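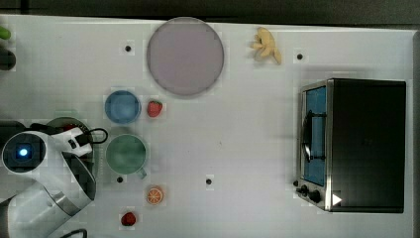 From: Halima Ogola
To: Munduncombe Shared Kitchen list
Date: October 2, 2025
Subject: Re: Breakfast rota and the bread order

Hi all,

Replying to Phong's message from last night, which I've left in below so people who only get the digest can follow along. My answers are between his paragraphs.

> Phong Chu wrote:
>
> I did the early breakfast three times this month and each time we ran out of bread before the second sitting and had far too much fruit left over. Are we still ordering off the old sheet? The one taped inside the pantry door says 18 loaves but the delivery slip said something lower. I didn't keep the slip, sorry.

The sheet on the pantry door is the old one. It dates from when we had both sittings full and the Kusance order came on two mornings. When they moved us to one delivery a week, Nuanchan cut the bread to what would fit in the freezer, and the door sheet never got changed. I've taken it down. The current order is in the blue folder by the phone, second page.

You're right that it's too low now. Attendance went back up once school started and we have been making up the difference with crackers and oatmeal, which people eat but don't ask for. I'd like to go back to 18 and see if the chest freezer will take it. Uyên measured it in the summer and thought it would if we stopped keeping the soup stock in there. There are six tubs of stock with no dates on them. If one of them is yours, please label it or take it home before the next delivery.

On the fruit, we pay by the case and the case size is fixed, so I can't order less without dropping to none. What I can do is swap one case of oranges for apples, which keep longer. If anyone has a strong view on that, say so on the list and I'll hold the change for a week.

> Also the 6 am start is too early for what we do. I got there, turned on the lights, and then sat for a good while waiting for it to be time to cook anything. Could the early person come at 6:25 and just do the coffee first? I know Bảo likes the full hour but he also makes eggs to order and the rest of us don't.

I asked Bảo about this on the phone. He does want the full hour on his mornings and I'm happy to leave it that way for him. For everyone else, 6:25 works for me as long as the coffee urn goes on before you take your coat off. It takes 25 minutes from cold and it is the one thing people complain about if it's late. The door code is the same. The alarm panel still gives a long beep after you enter it, and you can ignore that.

If you're on with a new person, please come at 6 anyway for their first two mornings. There is a lot to show them and it goes badly when people are already lined up outside. 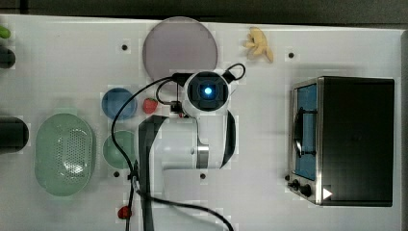 > Last thing, dishes. The plates are coming back from the dining room in no order and whoever is on the sink ends up sorting them on the counter while more come in. By the end there's no room to put anything clean. Can we have the bus tubs back?

We can. They went to the Milano Street hall for their fall supper and I have been slow about getting them returned. I'm going over there to pick up the folding tables anyway, so I'll bring the tubs at the same time. Until then please use the two gray dish racks on the floor side of the hatch, plates in one and bowls in the other, and ask people to scrape before they stack. Most of them will if there's a sign. The last sign fell in the sink.

Mugs should go straight to the shelf above the hatch and not on the counter at all. We own 50, or we did at the last count, and I would like to still own most of them in November. A few have been going out to the parking lot and staying there.

While I'm writing, some items that aren't from Phong.

Rota. The November sheet is up on the board and there are gaps in the second half of the month, mostly on the early shift. If you can only do one morning, one morning is useful. Please write your full name on it. We have had two people sign with the same initials and both thought the other one was coming.

Money. The Phùng family have again offered to cover the coffee through the winter, and I've said yes and thanked them. That leaves a bit more in the grocery line than we planned for. My suggestion is that we spend it on bread first and then on replacing the can opener, in that order.

Allergies. Nuanchan has rewritten the card that hangs by the stove. The main change is that peanut butter is now served from the side table only, with its own knives, and the knives do not come back into the general wash. Please read the card even if you have been doing this for years. I missed the change myself on the first morning and had to throw out a tray of toast.

Keys. I still have one pantry key unaccounted for. It has a bit of green tape on it. Check your coat pockets.

Phong, can you confirm that the 6:25 start is all right for you? If so I'll change it on the board. Uyên, could you let me know about the freezer before I call in the order? They want it by noon the day before delivery.

Thanks,
Halima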